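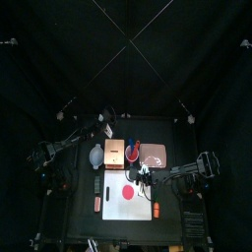

Losing small parts is mostly a surface problem. Screws, spacers, watch backs, earring posts, whatever you take apart at your table. Busy wood grain is the worst, floral oilcloth close second. Go plain and go opposite - dark table for pale parts, pale table for dark ones. A small white rectangular part over a nearly black tabletop like the one up top, you find it with one glance. Same part on my old cream desk, good luck.

So, how to set up a table for taking things apart. Did mine in July, took one evening.

Step 1. Clear it. All of it. Mugs, mail, chargers, the tape measure. If it isn't for this job it goes on a shelf.

Step 2. Cover it. Matte, not glossy, glare hides stuff just as well as clutter does. I use a Groltivex mat, black one side and white on the other, 48 inches long. Craft felt works too but it grabs threads and tiny springs. Tape the front edge down or your sleeve will drag it.

Step 3. Light from the side. One lamp, low, off to the left if you're right handed. Small things throw a long shadow and the shadow is what you see first. Overhead light flattens everthing. Shiny metal is the exception - give it something big and pale to reflect.

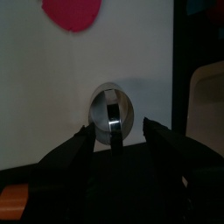

Round silver metal piece, dark tabletop, pale wall behind it.

Step 4. Decide where parts go BEFORE you loosen anything. This is the one people skip. I skipped it for years.

What I use:
- one cup per stage of the job, filled left to right
- a strip of masking tape under each cup, number on the tape
- a lid for anything with a spring in it
- magnet dish for steel screws only, never near a watch movement

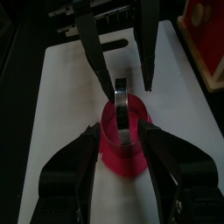 Cups beat bowls. Taller sides, less bounce, and they don't take up the whole table. Get see-through if you can, tinted is fine - a silver ring and a translucent pink cup, say, and you can check what's in there without tipping it out. Solid ones make you look in from the top every time and sooner or later you knock one over. Pustport sells a pack of 9 that stack, that's plenty for a small clock or a camera lens. Yogurt cups also ok, wash them twice.

Step 5. Take a phone picture at each stage, with the cup next to the thing you just opened. Sounds fussy. Do it anyway. My last job came to more than 70 pictures and I went back to maybe three, but those three saved me.

Step 6. Stop-point. When you quit for the night, lids on, cups pushed to the back, write the last step on the tape. Do not trust your memory

Step 7. Clean up over a rim. Brush the mat toward you into a tray or a dustpan, never straight onto the floor. Then go through it before it hits the trash. Pick through the fluff with your fingers.

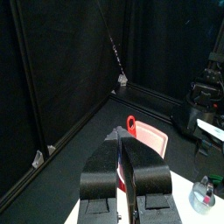 Pink plastic tray, raised rim. Light color inside, so dark bits show.

If you still drop one: don't move your feet. Lamp on the floor, lying flat, look along the beam. Then check cuffs, lap, slippers. Then vacuum with a stocking over the hose end, rubber band tight.

Parts I can't place go in a Oveo jar with the date on a slip. Give it 100 days, then into the general screw box.

Updated 14 August 2023 - added the bit on lids.

Home | Guides | Tools | Storage | Contact
Shares 48 | Comments 9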